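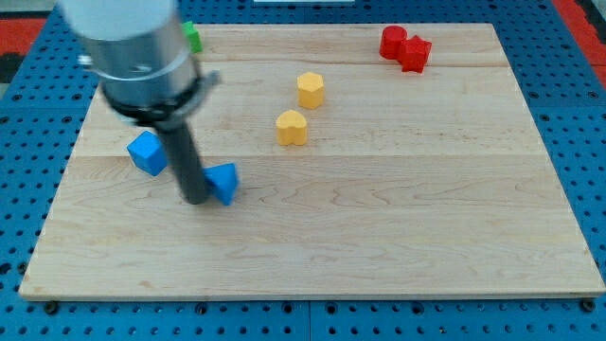 Do people sleep worse when their bedroom is noisy, or do they just think they do?
Final report for Intro to Research Methods

Why I picked this

I moved into an apartment over a bus route last summer and stopped sleeping. At least that's what I told everyone. My roommate has the exact same wall and the exact same buses and she says she sleeps like a rock, and I got kind of obsessed with that. Was I really awake more than she was, or was I lying there being mad about buses? When we had to choose a topic I already had one (sorry to my group chat, who had been hearing about it for weeks).

My partner for the first half was Shona Bright, who did most of the work on the survey questions before she switched sections. Our advisor was Hajnalka Vass, and she talked me out of at least two terrible ideas, including the one where I was going to play truck sounds to people at 3 a.m.

What I did

I put up flyers in the library and the laundry rooms of both dorms and got 73 people to fill out the first survey. It asked how loud their bedroom was at night on a scale from one to seven, how well they slept, what kind of noise bothered them, and whether they did anything about it, like earplugs or a fan. Of those, 50 agreed to keep a sleep diary for a week, and 27 turned in a diary I could use. I knew people would drop out but wow. Some diaries were blank after the second night and one was filled in entirely with the same pen on what I'm pretty sure was the bus to campus.

For the diary you wrote down when you turned off the light, how long you thought it took to fall asleep, how many times you remembered waking up, and when you got up for good. In the morning you also gave the night a score from one to seven. I wanted to borrow sleep trackers too but there weren't enough and the ones we had didn't agree with each other, so everything here is what people said about themselves. Please keep that in mind for the rest of this!

I also borrowed a sound meter and took it to seven bedrooms, all belonging to people who'd finished the diary and didn't mind me showing up at 11 p.m. in my slippers. I left it running on a desk or nightstand until morning and picked it up before class.

What I found

The people who rated their rooms as loud also gave their nights lower scores. No surprise there. What I didn't expect was that the loud-room people didn't write down many more wake-ups than the quiet-room people. The bigger gap was in falling asleep. If you said your room was loud, you usually said it took you a long time to drop off, and then the rest of your night looked pretty normal.

The kind of noise mattered a lot in the comments. Steady noise hardly came up. One person lives right beside the building's air unit and wrote "I like it, it's my friend." Voices came up constantly, especially voices through a wall where you can almost make out the words. Doors were second. Buses were way down the list, which hurt my feelings a little.

Then there were the seven rooms. The room with the highest overnight reading belonged to someone who had rated it a two. The person who gave their room a six had one of the lower readings, but there's a stairwell door right outside that bangs, and an average over a whole night flattens a bang into nothing. I should have looked at the peaks from the start. By the time I figured that out I had already cleared the meter for the first three rooms, so I can't go back and check.

Problems

The flyer said "Tired of noise?" in huge letters, so I probably got a lot of people who were tired of noise. Shona pointed this out after we'd printed them. Also, one of my diary weeks ran right into midterms, and anybody's sleep is bad then. And asking a person every single morning how they slept might make them pay more attention to it. It did for me. I kept a diary too (not counted in the results) and by the fourth night I was lying there composing my answer.

If I did it again

I'd use a neutral flyer, save every sound file, and ask people what they were feeling about the noise as well as how loud it was. Several comments sounded much angrier at the neighbor than at the volume. Hajnalka suggested having people rate the same recording with different stories attached, so half of them hear it's a party and half hear it's somebody moving furniture, and I'd love to try that in the spring.

I did buy a fan. My average time to fall asleep went down, but I'd also finished midterms by then.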